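Welche Regeln gibt es für Roboter?

Ein Roboter darf nicht einfach losfahren, wie er will. Auch für ihn gibt es Regeln.

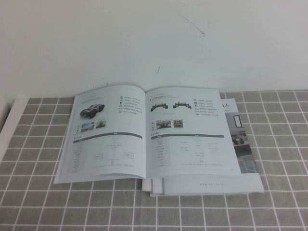 Bevor ein Roboter in einer Halle arbeitet, müssen Erwachsene viel über ihn lesen. Wie schwer ist er? Wie schnell fährt er? In der Firma Bodnár am Flurkumgate heißt der Transportroboter Urnia. Er wiegt 55 Kilogramm — so viel wie mancher Erwachsene!

Was bedeutet CE?
Diese zwei Buchstaben findest du auch auf vielen Spielsachen. Der Hersteller sagt damit: Mein Produkt erfüllt die Regeln der Europäischen Union.

Was muss Urnia können?
Wenn ein Mensch im Weg steht, muss Urnia anhalten. Außerdem hat sie einen roten Knopf für den Notfall. Wer ihn drückt, stoppt die Motoren — und jeder in der Halle darf das tun.

Und was müssen die Menschen tun?
Sie halten den Fahrweg frei. Niemand setzt sich auf den Roboter, auch nicht zum Spaß. Im August wird Urnia geprüft, dabei schaut man sich besonders die Bremsen und die Räder an.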